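Best way to store a mixed box of buttons and beads?

Posted by Thilini Khondokar, Aug 13, 2019

I have taken over the craft cupboard at our after-school club in Stokcombe. Most of it is fine, but the buttons and beads are all in one big biscuit tin and have been for years. The children tip the whole lot out to find one red button and then it all goes back in together. We have 19 children on the list and only one cupboard, so I can't have dozens of little jars. I also have to carry everything to the hall and back.

Is it worth sorting by colour, by size, or not at all? And what do people keep them in? I would like to spend as little as possible.

2 replies

Karunaratne

I ran a club in Tetside for a good while and went through most of the options. Sorting by colour looks nice for a week. After that you are doing it again every evening. Sort by what the piece is used for, and leave the colours mixed.

My groups were:

Sewing buttons – anything with two or four holes, flat, under the size of a ten pence piece.

Threading beads – anything a lace will go through. Check a few first, as some cheap beads have holes that are half blocked.

Sticking pieces – broken buttons, sequins, odd shapes, beads with no proper hole. These go in a clear box with a lid, so the children can see what is in it before they open it. Put a label on it and write in pencil, then you can change it later.
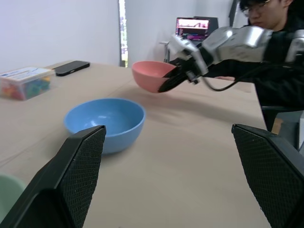

At the table

Give each pair a plastic bowl and let them scoop out a small amount. The big box stays shut after that. At the end they check the floor and tip the bowl back into the box it came from. Plain bowls are better than patterned ones because small beads show up against them.

Keep the smallest beads on a high shelf if you have any under-fives visiting. I would also throw out anything with a sharp edge while you are sorting. It took me 2 evenings with the radio on.

Don't buy drawer units. They come open when you carry them and then you are back where you started.

Noltel396

We just use old takeaway tubs. Lids crack after a bit but they cost nothing. Never bothered sorting and the kids don't seem to mind – they like rummaging.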